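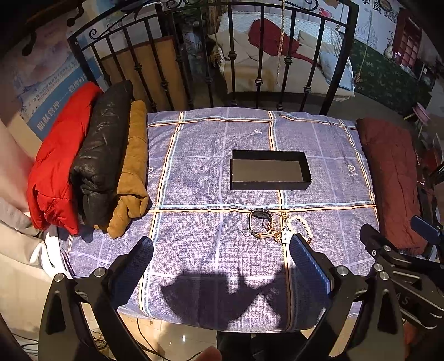
Open Day Walk-Through Checklist, Namia Plurnodville (with my comments)

4 min read

Inspected 1/9/24 by me, with Teodoro Zepeda driving the demo and Shazia Dhanial playing the visitor. Same form we used in April, form 583, except I've typed my comments in under each item this time so you don't have to read my handwriting (you're welcome!).

SECTION A: GETTING PEOPLE IN

A1. Entrance clear, door stays open by itself. OK
Comment: Love the new doorstop. Keep it.

A2. Walkway to the demo corner at least 62 inches wide. OK, just
Comment: We're fine on paper, but Shazia came through with a stroller and clipped the coat stand, so please move the coat stand.

A3. Exit signs visible from the demo corner. OK

A4. Sign-in sheet and pens out. NOT YET
Comment: Pens, yes. Sheet, no. Teodoro says it's on the Ullon drive somewhere.

SECTION B: THE TIDY-UP STATION

This is the one everybody is going to crowd around, so I spent most of the morning here. If you missed the planning call, the idea is that a visitor watches Teodoro work the hand-held grippers for a bit, then gets a turn picking up the jewelry and putting it in the black box. The jackets are for the second round, for anybody who wants something bigger and floppier.

B1. Cloth lies flat, nothing under it. PASS WITH COMMENT
Comment: There are soft wrinkles in the plaid. I don't mind them, but smooth it out between groups. A bracelet bead will find a wrinkle every single time, ask me how I know.

B2. Small items are costume pieces only, nothing anyone would cry over. OK
Comment: Watch, white bead bracelet, gold bits, all from the prop drawer. I'd still put the tiniest charm away when there are toddlers. Shazia's nephew is coming and he eats everything.

B3. Box open and empty at the start of each turn. OK

B4. Garments folded and off to the sides. OK
Comment: Red, black and mustard on the left, the big maroon one on the right. Please keep it that way, it leaves the whole middle for hands. I did think the maroon one takes up a lot of room, and Teodoro disagreed with me for longer than the subject deserved. It stays.

B5. Cables out of the foot zone. FAIL
Comment: My one real fail, sorry! There's cable on the floor at the front, right where a visitor would plant their feet. Tape it or run it around the back. I'd like to see this fixed before we let a single person in, and I'll come back and look.

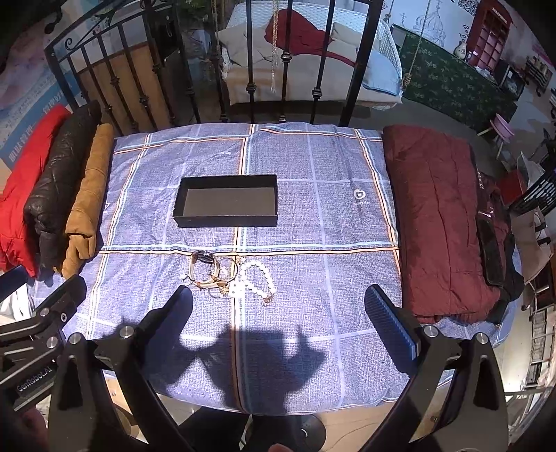
B6. Fingers and pads checked on every gripper. OK
Comment: I wiggled all the pads and looked at the pivot screws with the little flashlight. Nothing loose. Do it again at lunch, it takes two minutes.

B7. Pinch warning given out loud before each turn. PASS WITH COMMENT
Comment: Teodoro's speech is great, but he gives it while he's already handing the thing over! Speech first, gripper second. And tell people to keep their free hand away from the fingers, especially the kids, who go straight for the blue pads.

B8. One visitor at a time. OK
Comment: We practiced this with Shazia and me both trying to grab a turn, and Teodoro was suitably stern.

B9. Long hair tied back, scarves and lanyards tucked in. OK
Comment: There's a bag of hair ties in the Rana cabinet.

SECTION C: THE SITTING AREA BEHIND

C1. Metal rails steady when leaned on. OK
Comment: I leaned. I leaned pretty hard.

C2. Swing sofa: ropes and knots checked. HOLD
Comment: I know, it's the nicest seat in the place and I'd happily take a nap in it. But I couldn't find who last checked the ropes, so it's closed to visitors until Ullon sends us something in writing. Hang a sign on it.

C3. Small items on the green counter out of reach or moved. PASS WITH COMMENT
Comment: The little vase worries me. Shove it back a few inches.

C4. Pink stool not in anyone's path. OK
Comment: Fine where it was when I left. It tends to wander.

SECTION D: IF SOMETHING GOES WRONG

D1. First aid kit stocked. OK
Comment: Restocked the bandages, and somebody has been using the kit to store granola bars.

D2. Staff know the emergency extension (266). PASS WITH COMMENT
Comment: Shazia knew it. Teodoro knew the old one. He's writing it on his hand.

Still to do before doors open: B5 cables, C2 sign, A4 sheet, coat stand. I'll re-check B5 myself and initial the paper copy at the front desk.

Related
- What to Bring to a Namia Open Day
- Parking in Plurnodville: Use the Back Lot
- The Rana Cabinet: What's In It and Who Has the Key
- April Walk-Through Comments

This site uses cookies to remember your settings. Accept / Manage choices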